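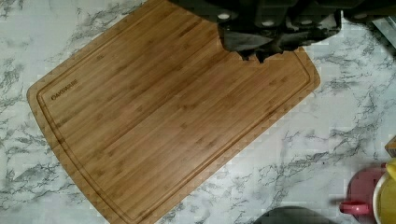
A bamboo cutting board with a groove near its edge. The dark little marks are nodes, and we'll get to them.

Why Is a Cutting Board Made of Grass?

Look around your kitchen and you will probably find a cutting board. It may be the least exciting object in the room. It has no buttons. It doesn't beep. Its whole job is to lie there while somebody attacks a carrot on top of it.

Still, a bamboo board has a few secrets, and the first one is that bamboo isn't a tree. It's a grass. It belongs to the same big family as the stuff on your lawn, as well as wheat, rice and corn. Some kinds of bamboo can grow close to three feet in one day when the weather suits them. Be glad your lawn hasn't heard about this.

How do you get a flat board out of a hollow tube?

Bamboo stems are mostly empty in the middle, like a drinking straw, so you can't just saw off a slab. First the stem is split the long way into strips. The strips are boiled or steamed, dried, and planed smooth until their sides are flat. Then they are lined up, glued and squeezed together in a press. What comes out is a solid piece, ready to be cut into boards.

That's why you see long stripes on the board in the photo. Each stem had its own shade of tan, and the strips don't match perfectly. Then there are the small dark marks. A bamboo stem has rings where one section ends and the next begins, and those rings are called nodes. Cut a stem into strips and every strip keeps a bit of ring. So a node mark is a sort of bamboo knuckle.

What's the ditch for?

The shallow channel that runs all the way around the board is called a juice groove. Cut up a ripe tomato and you'll meet the problem it was invented to solve. Tomatoes are mostly water, and the water would like to leave. Without a groove, it heads for the counter, and then for your socks. The groove works like a moat, except that this one keeps the trouble in.

A groove can only hold so much, though. If you're cutting watermelon, keep a towel handy and lower your expectations.

Why not cut right on the counter?

A counter with pretty gray veins looks very tough, and stone often is. That's bad news for the knife. A knife's edge is extremely thin, and when it bangs into something harder than itself it bends or chips. Bamboo is softer than steel, so the board gets scratched and the knife stays sharper for longer. The board loses every time. It has never complained.

Giving a board a bath

Bamboo and water have a complicated relationship. A quick wash with warm water and dish soap is fine. A long soak in the sink is not, and neither is the dishwasher. Bamboo swells when it takes in water and shrinks when it dries, and if one side does this faster than the other, the board warps. A warped board rocks back and forth while you chop – fun for about four seconds, then dangerous.

After washing, dry it with a towel and stand it on its edge so air can reach both sides. Every month or so, a grown-up can rub in some food-safe mineral oil, which helps keep water out. You can do the rubbing if you ask nicely. It's strangely satisfying.

Try it: the drip test

You need a bamboo or wooden board, a teaspoon and some water. Let one drop fall on the flat part of the board and watch it for a minute. If it sits up in a round bead, the board has plenty of oil. If it spreads out and leaves a dark spot, the board is thirsty. Wipe it dry when you're done, and go tell whoever is in charge of the oil.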